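Planner stops short of the rack in simulation, real controller is fine

Posted by jutetti_lab, 20 Apr 2022

I'm working on a task where the arm has to approach a module on the front of an equipment rack. We plan in simulation first, using Volto, then send the path to the controller. Since we updated in February, the planner refuses any goal closer than 35 mm to the front post. It says the goal state is in collision. The gripper is open and well clear of the rack when I look at it.

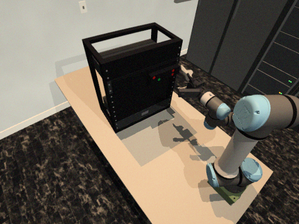
I have tried lowering the safety margin from 30 mm to 3 mm and it makes no difference. Joint limits are fine. The same goal sent straight to the controller is accepted. Is there a setting I have missed?

Fedanport

Check what shape the planner is using for the rack. The view shows you the visual mesh, but collision checks run on a separate one. If yours was rebuilt as a convex hull on import, anything sticking out of the front pulls the whole hull forward — and your gripper is then inside it. Turn on the collision view and you will see it straight away. Split the rack into simple boxes, one for each post and one for the module, and plan again. Two of my models had the same fault.

rackrat

Had this, reinstalled, went away. Not sure why.

Van Beek

The answer about the hull is most likely right. Also check that the margin is not set in two places. The scene file can override the one in the planner settings, so your change to 3 mm may never have been read. I would not send the goal straight to the controller until this is sorted, as ours does no collision checking at all.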